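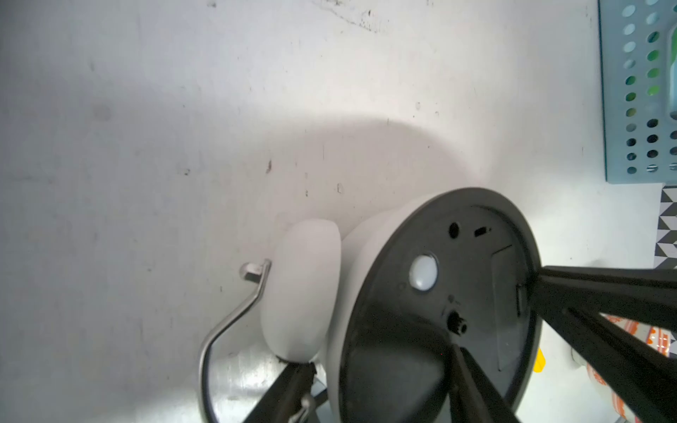
About Idbridge

Idbridge mends, alters and occasionally makes clothes for people who would like to look as though they had planned to. We work out of two rooms above the old seed merchant's in Retden, up a staircase that has seen off several suitcases and one bride in a very wide skirt. She got up in the end. We pinned her hem on the landing.

The business began with trousers. Our founder had bought a good pair in a sale, in a size that belonged to an earlier and more hopeful period, and could find no one within 20 miles willing to let them out. One shop offered to sell him a larger pair. Another suggested walking. He borrowed a sewing machine, ruined the trousers, bought another pair and ruined those a little less. By the following November he was taking in work from the neighbours, who either had low standards or kept their feelings to themselves.

We are better at it now. There are eight of us, counting the two who come in for the wedding season and leave when they can no longer look at ivory satin.

What we do

Most of it is dull, and we like it that way. Hems, cuffs, zips, linings, and pockets that have given up under the weight of somebody's keys. We turn collars on shirts, an old trick that gives you a second go at a shirt you had written off. We move buttons, usually outwards and usually in January, and we pass no remark.

Jackets take up the long table by the window. Sleeves can be shortened, waists can be nipped and a collar that stands away from the neck can be coaxed back down. Shoulders are another matter. If the shoulders don't fit we'll tell you to leave the jacket in the shop, and if you have already bought it we'll tell you with a cup of tea in your hand.

We also make a small number of things from scratch under the name Grovine. Waistcoats, mainly, and a plain overcoat we've been cutting to much the same pattern since the start. A Grovine overcoat takes us 30 working hours and costs £800, a sum that makes some people sit down. The chair by the door is there for them. The cloth is wool, the pockets are deep enough for a paperback, and there is no belt. Please don't ask for a belt.

The silk

Our linings and tie silks come from Thái, a weaving firm we've bought from for years, first by accident (we had ordered grey and were sent a remarkable orange) and afterwards on purpose. The orange has gone into more sober navy suits than you would guess. Solicitors are especially fond of it. If you see one reach for a pen and catch a flash of something like a sunset, that was probably us.

How it works

Bring the thing in, clean, with the shoes you mean to wear with it. We cannot hem trousers to imaginary shoes. We'll pin, chalk, mutter and write you a ticket. Simple jobs are back in a week and anything with a lining takes two. Every spring somebody arrives with a morning suit and a wedding the same afternoon, and we do what we can, but it isn't a service and there's no price for it.

Keep the ticket. We have a rail of unclaimed garments at the back, among them a kilt, a dinner jacket with a bus timetable in the pocket and what may be half of a pantomime horse. After a year they go to the charity shop down the road. The horse has been given an extension.

Visiting

Ring the lower bell. The upper one belongs to the dentist, who has been very patient. Fittings are by appointment, repairs can be dropped in whenever the lights are on, and last orders for Christmas alterations are 10th December. After that we're doing our own hems.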